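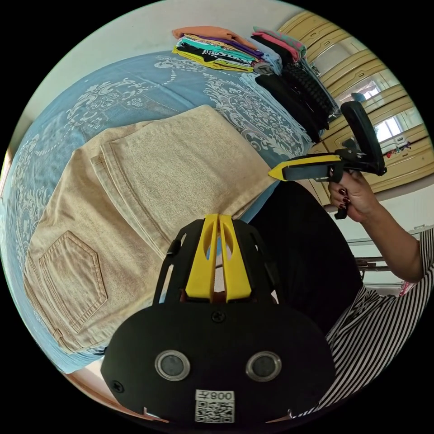
Beige denim folded in half on the bed, back pocket facing up, with the T-shirt stack behind.

How to fold jeans so they stay folded (and which advice to ignore)

There is a lot of nonsense written about folding trousers. I have read that the right method will free up half your wardrobe, calm your mind and save your knees. I fold a good many pairs and can report that none of this has happened to me. What a decent fold will do is stop the pile sliding over when you pull one pair out, and keep the worst creases off the front of the leg. That seems enough to ask of it.

What you need

A flat surface bigger than the trousers. A bed is fine if you pull the cover tight first. A soft duvet is a nuisance, as the legs sink into it and you end up folding the lumps in as well. You do not need a folding board. I bought one from Rarkatard and it was a sheet of plastic with hinges, too short for any adult's jeans. It now lives behind the wardrobe.

Step 1. Empty the pockets and do up the button

Zip up as well. An open waistband splays out and the whole fold goes crooked from there.

Step 2. Fold in half lengthways

Lay one leg over the other so the back pockets end up on the outside. Some people insist on pockets inside. Dušan Stan, who taught the evening class I went to at Stiditz, was very firm on this and said it protected the stitching. I asked him what from and didn't get much of an answer. Pockets out gives you a flatter middle, in my experience, and you can tell similar pairs apart by the pocket.

Step 3. Tuck in the point

The seat seam sticks out in a triangle. Fold it in towards the leg so you have one straight edge from waistband to hem. If you skip only one step, don't let it be this one.

Step 4. Smooth from the waistband down

Use the flat of your hand and go down the leg once, firmly. I have seen it claimed that 50 strokes "relaxes the fibres". Try it if you have the evening free. Thick denim will always look a bit uneven at the seams and no amount of patting changes that.

Step 5. Fold the hem up to the waistband

Stop 2 cm short. The waistband is the thickest part, and if the hem lies right on top of it you get a wedge that tips the stack.

Step 6. Fold again, in half or in thirds

Halves for a shelf, thirds for a drawer. The Tomić method, which has you roll the final third and stand the jeans on end, works nicely for leggings. With stiff denim mine unrolled by morning.

Stacking

Put the heaviest pairs at the bottom and keep the folded edge facing you. Keep T-shirts in their own pile, as they are too slippery to go between jeans. I would stop well before 9 pairs in one stack, whatever the Bunitz shelf leaflet says. Theirs shows a tower of them, and I'd like to see anyone get the bottom pair out.

Does it stop creasing?

Partly. Light colours such as beige and cream show a fold line more than dark blue does, and a pair left from spring until November will have one across the knee however carefully you did it. Hang them in the bathroom while you shower, or iron them, or wear them and wait an hour.

As for speed, I still take longer over a pair than the people in the videos. They have presumably done it 1000 times, and I notice they always start with the trousers already laid out flat.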